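Home bedding teaches grippers a gentler touch, Drestari team finds

Anyone who has ever wrestled with a blanket on a cold November morning will have some sympathy for the researchers at Drestari, who have spent much of this year trying to get machines to manage the same thing.

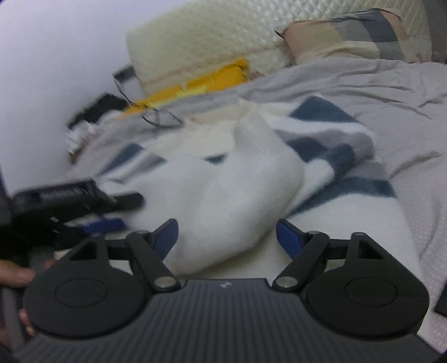

The group, led by Melahat Aydoğan, has been collecting its lessons in ordinary bedrooms, with people using hand-held grippers to do their own tidying while a camera on the tool records each movement. The recordings are then used to train a robot arm back at the lab, and the team now has 2,000 of them, gathered in 28 homes.

What pleased everyone most, Aydoğan told us over a very welcome pot of tea, was how much the variety of homes mattered. A robot trained on 1,000 recordings spread across all the homes coped better with unfamiliar blankets than one given the same number from just two -- and it was noticeably less inclined to grab a fistful of sheet along with the fleece.

Her colleague Todor Kadrić, who looked after the training, is a little more cautious. Thick quilts still give the arm trouble, he says, and it remains a good deal slower than any of us would be, even before breakfast.

The team hopes to move on to pillowcases next, and is looking for more households in Kekness willing to lend a bedroom for an afternoon.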